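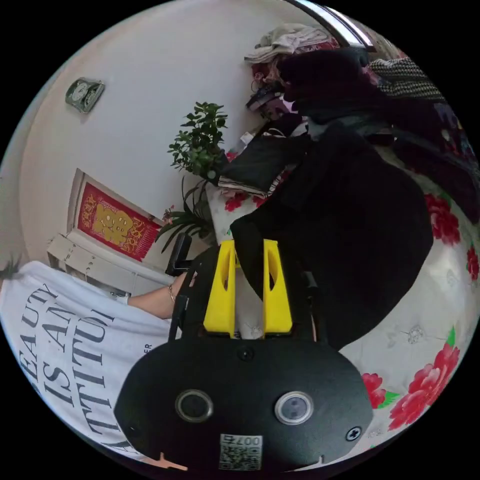

Flurkon is a labeled set of phishing text messages and account-alert spam, collected to train and test filters that run on a handset. Each record holds one message, with phone numbers, links and account names replaced by fixed tokens. Tokens follow one rule: anything that could point to a person or a device is masked, while generic wording stays. A slogan such as the "BEAUTY IS AN ATTITUDE" printed on a white T-shirt would be kept word for word if it turned up in a shop promotion, and the same goes for prices and discount codes.

Print this page | E-mail this page

Thursday, December 8, 2022
By the Geltgate data team

## Contents

- `train.csv` – 1,322 messages
- `test.csv` – 1,182 messages
- `labels.txt` – 28 label names, one per line

Files are UTF-8 with a header row. Empty fields are left blank, not filled with `NULL`. 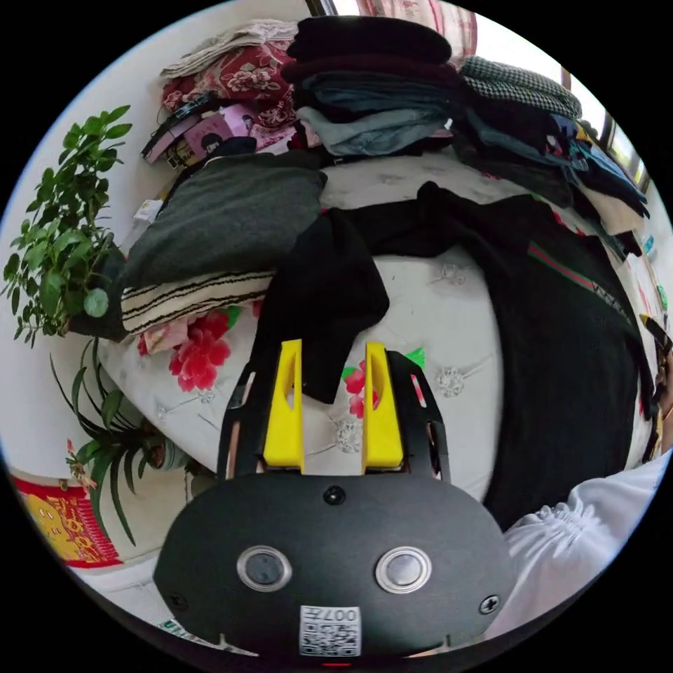 *Black cloth over a white quilted mattress with red flowers.*

## Labeling

Every message was read by 2 reviewers working apart. Where they disagreed, the label from the Yeoh guide was applied and the `disputed` column set to 1. Delivery scams and bank scams are separate labels, even when one message claims to be both – the link target decides.

Duplicates were removed after masking, so
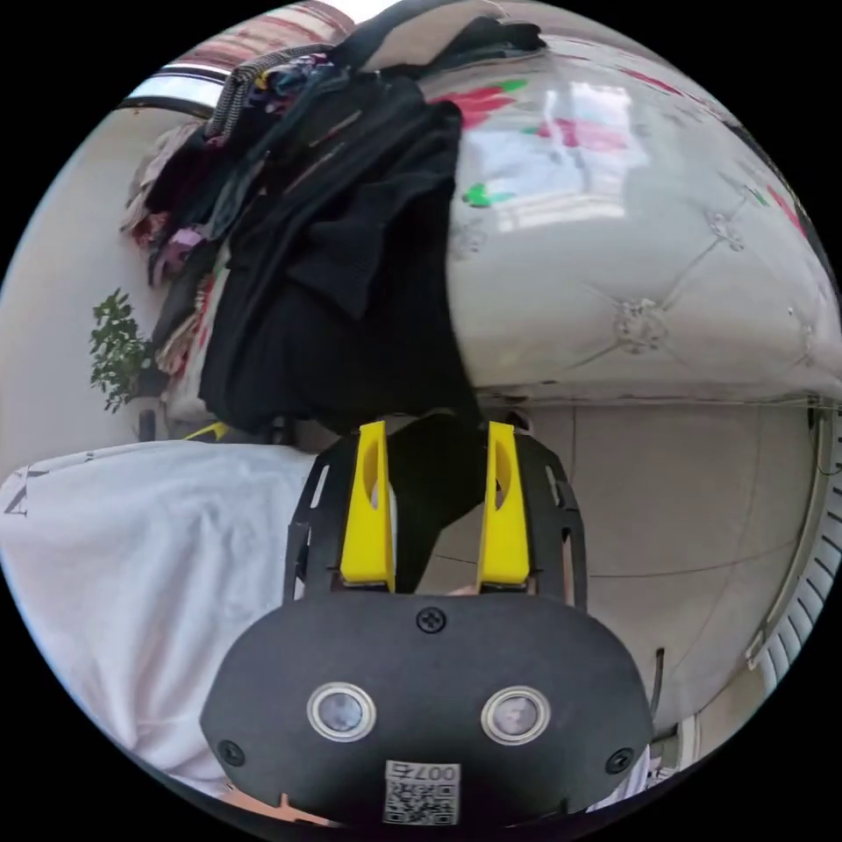
two messages that differed only in a phone number count as one. Near-duplicates remain. Anyone making a new split should group by `template_id` first or scores will come out too high.

## Known problems

Messages collected before April have no `sender_type`. Short links were not expanded. The Trumolside loader reads `disputed` as text and needs a cast.

Contact: Geltgate data desk | Copyright 2022 Geltgate | Back to top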